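Progress to the end of April

The bedroom stage of the Rinden house clearance is under way. Of the 300 pounds set aside for storage boxes and bags we have spent 41.
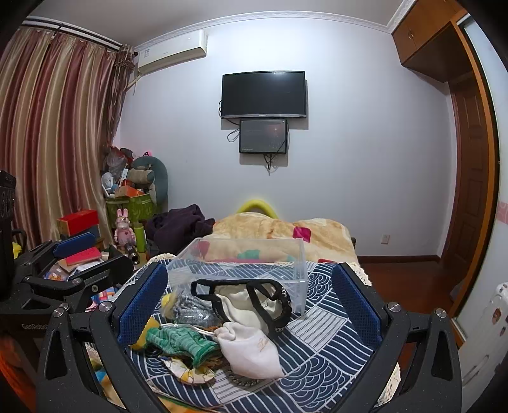

Small textiles are being sorted on the bed before anything goes into the wardrobe – gloves, pouches, cloths and the crocheted pieces. The open clear plastic box has a cream cloth in it so far, and the knit glove and white drawstring pouch are still to be placed. Raimo Tuominen will label the boxes in May.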